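Minutes of the Cell Rules Working Group, Evcombe site, February meeting
Held in the upstairs meeting room, 2.00 pm

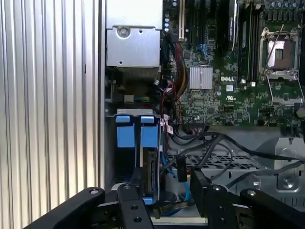

Who may change the grip force setting on a cell during a shift?
Only the named cell lead for that shift, and the change goes in the cell log before the next unit is started. Technicians may lower the speed without asking, but force stays with the lead.

Present: Kathleen Fahy (chair), Prasanna Akanda, Hrefna Fogh, Madalena Frade (minutes)
Apologies: Kieran Brennan, who sent written comments on items 3 and 6

1. Minutes of the last meeting

Agreed as a correct record with one change. Under item 5, "arm powered down" should read "arm in protective stop". Prasanna pointed out that the two are different states and that the rule depends on which one is meant. Madalena to correct the file copy.

2. Matters arising

The laminated stop procedure has been put up at all 4 dismantling cells. Hrefna reported that the one at cell 2 is behind the door when the door is open. It will be moved to the post.

The spare enabling switch ordered from Clollura has still not arrived. Kathleen to chase.

The old and new versions of the site rules were both on the shared drive until last week. The old one has been moved to the archive folder. Anyone with a printed copy should check that the footer says version 23.

3. Units accepted for robot dismantling

The group went through the draft acceptance rule line by line. The text agreed was:

A desktop unit may go to a robot cell only when a technician has isolated it from the mains, removed the lead, held the power button in for ten seconds and taken off the side panel. The technician initials the job card. The arm does not take off side panels and does not open power supply housings.

Kieran had asked in writing whether the rule on power supplies should allow the arm to lift out a complete supply once its screws are out. The group agreed that it should, provided the housing is whole. A supply with a bent, cut or opened case goes to the bench in the closed red tub and is not handled in the cell.

Hrefna asked about coin cells on the board. At present some technicians take them out first and others leave them for the board line. Kathleen's view was that either is safe but having both is not. Agreed that the coin cell comes out at the bench, before the unit goes in.

4. Loose cables

Prasanna presented the stoppage log for the last quarter. Of 539 units put through, 34 stopped the arm, and cables were the cause in most of those. The usual pattern is a data cable or a fan lead caught between a finger and the chassis as the arm draws back. There was no injury in any of them. In two cases a technician reached in to free the cable while the arm was only paused.

There was a long discussion of those two cases. Madalena said that the wording on the panel does not help, as "pause" and "stop" are the same size and next to each other. Prasanna said the people concerned knew the rule and were in a hurry, and he did not think a bigger label would have changed it. Kathleen asked for both to be dealt with.

Agreed:
No hand goes inside a chassis while the arm is paused. Protective stop first, wait for the steady amber light, then reach in.
If a cable is held in the fingers, the fingers are opened from the panel. Nobody pulls on the cable.
Cables that can be unplugged at the bench in under a minute are unplugged there. The rest are left connected and noted on the job card.
After any cable stoppage the lead checks the wrist and finger pivots before restarting.

Prasanna to talk to the two technicians. Madalena to ask Mac Mathúna for a price on a panel overlay with the two buttons in different colours.

5. Hard drives

Drives may hold customer data, so they come under the custody rule as well as the cell rules. Hrefna had found that the two documents disagree. The custody rule says a drive is logged when it leaves the chassis. The cell rules say it is logged when it reaches the tote. For a person with a screwdriver these are the same moment, but with the arm there can be several minutes between them if the cell stops halfway.

Agreed that the custody rule wins. The scan will be done as the drive leaves the chassis, and a cell that stops with a drive in the gripper is not to be left unattended. If the lead has to go, a second person signs for the cell.

Hrefna to redraft the paragraph and send it round.

6. Gripper inspection

Kieran's note proposed a check at the start of each shift in place of the present weekly one. He listed pivot screws, linkages, finger tips and the cable run to the wrist. Prasanna was in favour of a daily check but did not want the full list done every day, as it takes the cell out for too long. The group settled on this:

Start of shift: look over the finger tips and the cable run, open and close the gripper twice at slow speed, sign the sheet.
Weekly: pivot screws and linkages, with the torque driver, by the maintenance technician.
After any collision, however light: the weekly list in full, whatever day it falls on.

Madalena asked what counts as a collision. Agreed that any contact that trips the force limit counts, and a finger brushing a loose cable does not.

7. Static and board handling

Put back to the next meeting. Boards sold on to Terine have to be handled to their conditions, and the current copy was not to hand. Until then boards for resale are removed at the bench, with a wrist strap, and not in the cell.

8. Training records

Three technicians are due their refresher. Kathleen reminded the group that a lapsed refresher means no work as cell lead until it is done, including cover for breaks. Hrefna will run the session and will add the pause and stop rule from item 4.

9. Any other business

Prasanna asked for a hook for the torque driver at cell 3. Agreed.

The radio at cell 1 is too loud to hear the start-up tone over. It is to be kept off while the arm is starting.

Actions
Kathleen Fahy: chase Clollura for the enabling switch
Prasanna Akanda: speak to the two technicians; write up the collision wording for the rules; fit the hook at cell 3
Hrefna Fogh: move the notice at cell 2; redraft the drive paragraph; refresher session
Madalena Frade: correct last minutes; panel overlay price; get the Terine conditions
Kieran Brennan: new start of shift sheet, one side of paper

The meeting closed at 3.40 pm. Next meeting in March, same room.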